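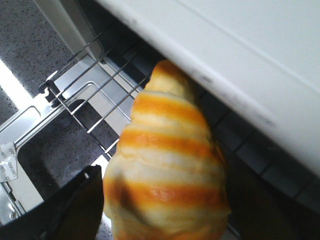 Can plastic play food go anywhere near a real appliance? My sister swears she cleans her nursery's pretend bakery set in the dishwasher and it comes out fine. I don't buy it. The croissant is all orange and cream bands with grooves between them, the orange ones glossy, and I can't see that shine lasting. The set is Prasport, 13 pieces, no care label.
Gisela Domínguez
September 30, 2023

Depends on the plastic, and without a label you're guessing. I'd wash them by hand in warm soapy water and run an old toothbrush along the grooves. If she insists, top rack, coolest wash, one piece first.
Honeylyn Calimlim

Ours have been through loads of times. Never looked.
Busby67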